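Workshop notes: the bench arm gets its wrist camera

The arm on the Clorkholm bench now has a camera at the wrist and a gripper that closes square. Faustino Alvarado and Ewurabena Nartey did most of the assembly, with Yasir Magsi on wiring.

The first set of finger plates flexed under load and was scrapped. The replacements are stiffer and painted black to keep glare out of the lens. Grip width is set in software, and the end stops are now enforced there as well - the August version relied on the servo stalling, which cost us a gearbox.

Cable routing took longer than the mechanical work. The camera lead originally crossed the wrist joint on the outside and snagged at full rotation. It now runs along the forearm with a service loop of 89 mm, clamped at both ends. Braulio Contreras has put the clamp drawing in the Flalham folder. Print it solid; sparse infill cracks at the screw boss.

Calibration is done at three heights. The Nostex controller stores one offset per height and interpolates between them. Two of the offsets repeat well. The lowest does not, and we suspect play in the shoulder bearing.

Current work is on ordinary desk objects, viewed with the fingers spread. 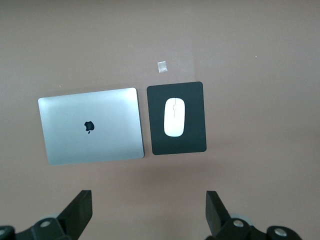
Vol. 3, No. 2

A closed silver laptop gives the edge finder long straight sides and rounded corners, and the black logo on the lid is easy to threshold. The white mouse on its dark pad separates cleanly. The small clear packet beyond them is the harder target: it is pale, and it reflects unevenly. Tiburcio Galindo is writing a filter for that case.

Still wanted: a shoulder bearing to suit the Becerra housing, and a spare servo horn.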